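Notes from the Signals Group

Hearing tests for small children, and a thank-you to Clukalstead

Many of you have written over the winter to ask how the hearing work is coming along, and I have been slow in answering, partly because there was always one more batch of recordings to look through and partly because I kept hoping to have something neat to tell you. I don't quite, but I have enough for a good long item, so pour yourself a coffee.

For those who joined us recently, the question we have been chewing on is an old one. When you play a soft click into a healthy ear, the inner ear sends a tiny echo back, and a small microphone in the ear canal can pick it up. The echo is faint, and anything at all will bury it – a cough, a rustling blanket, a baby who has decided that now is the time to complain. Most of the work, then, is in deciding which bits of a recording to keep and which to throw away, and that is where Khadija Benkirane and Mounir Radwan have spent the better part of a year.

Their method started out very plain. Anything louder than a set limit was dropped, and the rest was averaged. It worked nicely on sleeping babies and poorly on everyone else. The newer version looks at the shape of each stretch of sound as well as its loudness, and gives it a weight, so that a slightly noisy stretch still counts for a little. On the 1173 recordings we have from Clukalstead, the weighted version needed a shorter test in most of the children, and the gain was largest in the restless ones, who are of course the ones we worry about. In 59 recordings it did worse than the old method. Mounir has been through every one of those by hand and thinks that a poor probe fit explains a good many, though he is careful to say he isn't sure of the rest.

I want to thank Joyce Kariuki and her colleagues at the Clukalstead clinic very warmly here. They fitted our extra recordings into days that were already full, they labeled everything so clearly that we hardly had to ask a question, and they told us (kindly!) when our screen layout made no sense. The big green bar is gone, Joyce, I promise.
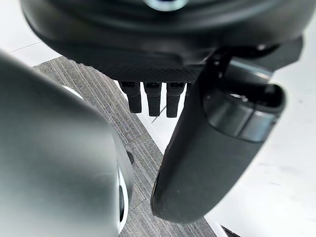

Signals Group Newsletter, Issue 59

A word on what comes next. Abdelghani Chraibi is rewriting the filter so that it can run while the test is going on, which should let the tester know right away if the probe needs to be seated again. He would be very glad to hear from anyone who has old recordings with known probe trouble, even messy ones – especially messy ones. We hope to have a version ready for the clinic to try in July, and I'll write about it when there is something to show.

The longer write-up, with the tables, is with Ismail Filali for a last reading. If you would like a copy before it goes out, send him a note and tell him whether you want the appendix too. It is long, and he is fond of it, but he won't be offended if you say no.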